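Drawer closing on the two-arm cell: the fault from last week

Run 63 stopped on a current limit at the right gripper. The task was the usual one: open a drawer of the yellow unit, put an item in, close it. The arm pushed, the unit shifted on the base plate, and the controller kept following a drawer position that was no longer correct. Current climbed for nine seconds before the Vumari watchdog cut in. It should have cut in after four.

The cause was my own edit. I had raised the timeout in November to get past a stiff drawer and never put it back.

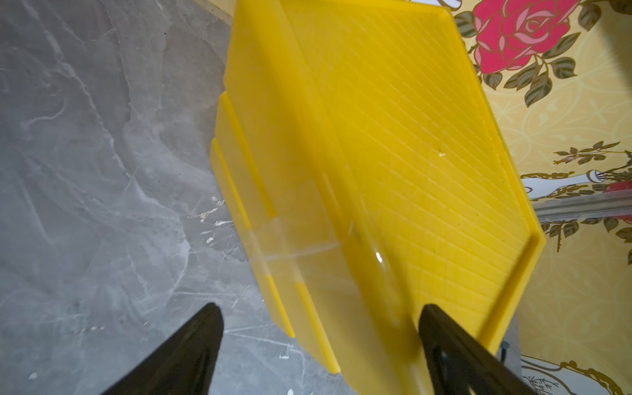
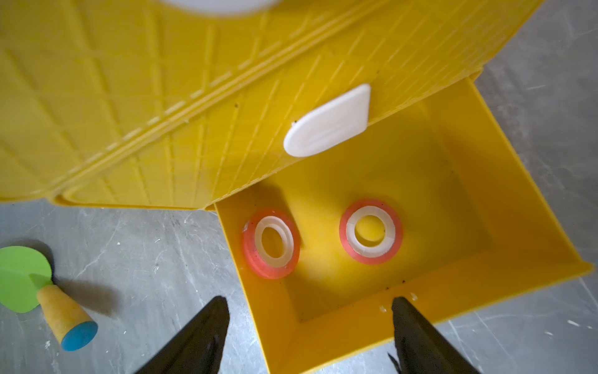
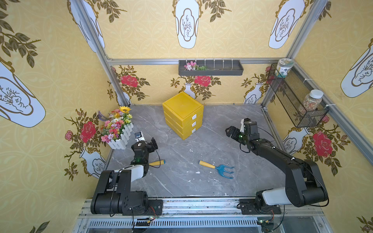
Renata Fuentealba wrote back that the timeout was a side issue, and that a push with no force ceiling would have moved the unit at either setting. She wants the ceiling set per task and logged with each run.

I agree with the ceiling. The timeout is back at four seconds as well, and the value is now read-only in the Kaijage config. Fixing the unit to the plate is still open.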